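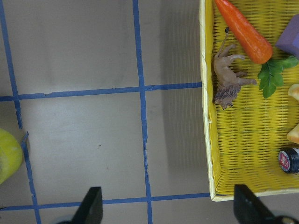

Comfort Dogbe

Households in Skirnholm will sort their discarded plastic by product type starting in July, under a revised collection schedule the town's public works department released on Sep 23, 2026. The change ends mixed plastic pickup, in place since the current hauling contract was signed.

Under the schedule, rigid plastic items such as toys, storage baskets and kitchenware go into a separate stream from bottles and food packaging. Rigid items will be collected every second week. Bottles and packaging stay on the weekly route.

The department said the two groups differ in resin type and additive content, and that baling them together lowers the price paid per ton. Toys are a particular problem, according to the notice. A single toy may combine two or three polymers with metal screws, fabric or a battery compartment, and the optical sorters at the Mustside transfer station read only the outer surface.

"The sorter sees the shell and makes its decision there," said Bereket Adugna, operations manager at Mustside. "Whatever is inside goes along with it. We find the steel later, at the shredder."

Mustside recorded 9 shredder stoppages in the last contract year that were traced to metal parts inside molded plastic. Each stoppage requires the line to be locked out, opened and inspected before restart. Adugna put the average downtime at 60 minutes.

Processing of the rigid stream has been awarded to Rinevix, which runs a float-sink separation line on the same site. Shredded material is passed through water tanks. Polyethylene and polypropylene float and are skimmed off – most other resins sink and are sent for a second pass in a denser solution. Rinevix will accept loads with up to 200 pounds of non-plastic material before a surcharge applies.

Residents are asked to remove batteries and to empty containers. Labels may stay on. Woven items are accepted only if they are plastic throughout, and wicker, rattan and paper cord go in the general trash. Soft toys are excluded from both plastic streams and can be left at the textile bank on the Gbeho parking lot.

Selorm Osei, who represents the north ward on the town council, voted against the schedule. He said that the two-week interval would be hard on apartment buildings with small bin rooms, and that the department had not published a floor plan survey before setting it. Buildings may apply for a weekly pickup, with applications reviewed in the order received.

New bins will be delivered to more than 1000 addresses ahead of the start date. They have a gray body and a green lid. Existing bins remain in use for bottles and packaging and do not need to be returned.

Yaa Frimpong, the department's contracts officer, said the hauling fee charged to households would not change during the first year. The fee for the second year depends on bale prices and will be set after Rinevix files its first annual report.

The full schedule is posted at the town hall and at both library branches.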